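# Cable brackets on perforated metal panel keep rotating – how to stop it?

**Tags:** perforated-metal, brackets, cable-management, fasteners

I have a dark gray perforated metal panel mounted vertically behind a workbench. It came out of a Trongate shop display, holes in a regular square grid. I'm using it to carry low-voltage cables from the power strip to the other end of the bench, 1535 mm in total.

The cables rest on small L-shaped brackets, each held by a single screw through one of the panel holes with a plain nut on the back. The brackets hold the weight without trouble. The problem is rotation. Every time I pull a cable to re-route it, one or two of the brackets turn a few degrees around the screw, and the cable starts to slide toward the low side.

What I have tried:

- Tightening further. The panel dimples around the hole and the bracket still turns.
- A split lock washer under the screw head. No difference.
- A drop of threadlocker. The nut stays put but the bracket turns under the head.

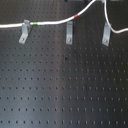 The brackets have only one hole in the foot, so a second screw isn't possible without drilling. I would prefer not to drill the panel. Drilling the brackets is fine. I can reach the back of the panel, but only by unhooking it from the wall, so I'd like to do this once.

Is there a standard way to stop a single-screw bracket from turning on a perforated sheet?

– Roxana Huamán

---

## Answer 1 (accepted)

A single screw resists rotation by friction only. The torque it can resist depends on clamp force, the friction coefficient and the radius at which the clamp force acts. With a small screw head on a thin sheet, all of the force acts close to the screw axis, so the radius is tiny. Tightening more raises the clamp force until the sheet deforms, and after that you gain nothing. That matches what you saw.

Threadlocker addresses a different problem. It keeps the nut from backing off the screw and does nothing at the bracket-to-panel interface.

In order of preference:

1. **Second fastening point.** Measure the hole pitch of the panel center to center. Measure across ten holes and divide, as a single gap is hard to read accurately. Drill a second hole in the foot of each bracket at exactly that pitch (or twice the pitch, if the foot is long enough) and fit a second screw. Rotation is then blocked mechanically and you can go back to moderate torque.
2. **Anti-rotation pin.** If the foot is too short for a second screw head, drill a smaller hole and press in a short roll pin that projects into the neighboring panel hole. Same geometry, less space needed.
3. **Larger clamped area.** Put a wide flat washer behind the panel, under the nut. This spreads the load and prevents the dimpling. Add a thin rubber or fiber washer between bracket and panel to raise the friction. It is the weakest of the three, but it needs no drilling.

For either of the first two, make a drilling jig from a scrap of the same panel if you have one. Clamp it over the bracket foot, use the existing holes as guides, and all the brackets come out identical. Deburr the back of each foot before mounting or it won't sit flat.

Replace the plain nuts with nylon insert nuts while the panel is off the wall. Check that each screw is long enough to pass fully through the insert.

– Dušan Perić

> **Comment:** Pitch measured over ten holes came out different from my single-gap measurement, so thanks for that. Went with option 1 and M3 screws. The feet had just enough room. No movement when I pull on the cables now. – R. Huamán

> **Comment:** If the dimples are already there, flatten them before refitting. Wood block behind, light hammer taps on a second block in front. – D. Perić

---

## Answer 2

I use double-sided foam tape under the foot plus the screw. Nkuna makes one that I have had up since last September and it hasn't moved. Clean the metal with alcohol first. Not removable without a mess though.

> **Comment:** Foam tape creeps under clamp load. The screw will loosen as the foam compresses. A thin non-foam tape would be better here. – D. Perić

---

## Answer 3

You could skip the brackets. Grallell sells slotted cable duct in 2 m lengths, which covers your run in one piece with some to cut off. Fix it through the panel holes at several points and it can't rotate. I paid for mine by the box so I can't say what one length costs.

Otherwise cable ties straight through the panel. Ugly but it works.

*Edited 8 Aug 2022: corrected the length.*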